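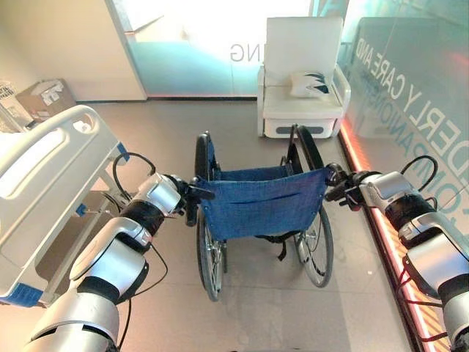

Acta de la reunión de la sala Flores
Fecha: 13/12/2022
Asistentes: Efraín Huaranga (preside), Teófilo Alvarado, personal del turno de mañana y quien redacta.

1. Lectura del acta anterior
Se leyó el acta de octubre y fue aprobada con una corrección: donde decía «sillón» en el punto 2 debe decir «silla de ruedas». Pido disculpas por la confusión, que fue mía.

2. Silla de ruedas azul
Teófilo Alvarado informó del estado de la silla de respaldo azul. La tela está un poco vencida en el centro y pidió que se revise la tensión antes de fin de mes. Se habló también de la correa negra que cuelga por debajo del respaldo: el turno de tarde la deja suelta y el de mañana prefiere recogerla. Se acordó recogerla siempre antes de mover la silla. El bolsillo de atrás no se usará para guardar documentos de los residentes.
Se pedirá presupuesto a Nirska para una tela nueva. Si tarda más de dos semanas, se preguntará también a Selska.

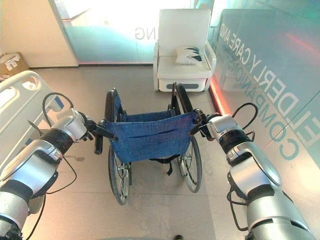 3. Distribución de la sala
Se discutió bastante el sitio del sillón blanco. Una compañera opinó que debería estar más cerca de la cama, para que el paso de la silla al sillón sea más corto. Efraín Huaranga respondió que el centro de la sala tiene que quedar libre para girar la silla, y que con el sillón al fondo se gira mejor. Después de votar —tres a favor de dejarlo, dos a favor de moverlo— el sillón se queda al fondo. Se volverá a hablar de esto en la próxima reunión, si alguien lo pide.
Respecto a la cama, se recordó que la barandilla blanca se baja con las dos manos y que se debe avisar antes a la persona que está acostada.

4. Material pendiente
Falta confirmar con Jumness la entrega de las fundas de colchón. Se recuerda a todos los turnos que las cajas de cartón vacías se llevan al almacén el mismo día.

5. Ruegos y preguntas
Se preguntó si se puede fregar el suelo de baldosas más temprano. Se acordó probarlo durante cuatro días y comentar después el resultado con el turno de noche.

Sin más asuntos, se levantó la sesión. Teófilo Alvarado queda encargado de llamar a Nirska y a Jumness.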